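Wivina delivery rover, trial unit: notebook, wall road run

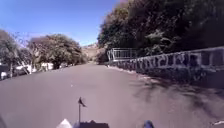

Gulness, Aug 31, 2025

Second outing with the demo unit. Jamila Uddin drove the tablet, I walked behind and took notes. The sales sheet says it will hold its line on "any urban surface". We gave it smooth grey asphalt with no lane markings, a retaining wall on the right and clear blue sky, so not much of a test of "any".

What I wanted to see was the tree shadow by the wall. The brochure calls the vision "shadow-proof". It slowed at the dark patches 2 times, and stopped dead once. Jamila thinks it was the exposure setting. Maybe — but that is the setting it shipped with.

Graffiti on the wall did not seem to bother it. Wivina make a point of this in their slides and I can't see why it would be hard.

The pennant shows up low in the middle of the forward view, and so does some of the bodywork. I asked Wivina in May whether the software masks these out. Still no proper answer, only a link to the same slides.

Range: claimed 60 minutes loaded. We haven't run it loaded. Not quoting that figure to Ashby until we have.

Price is 610 a month with support, and "support" needs defining.

To do: repeat with the sun lower. Svitlana Lysenko to pull the stop log and compare it with my times. Ask for the masking answer in writing.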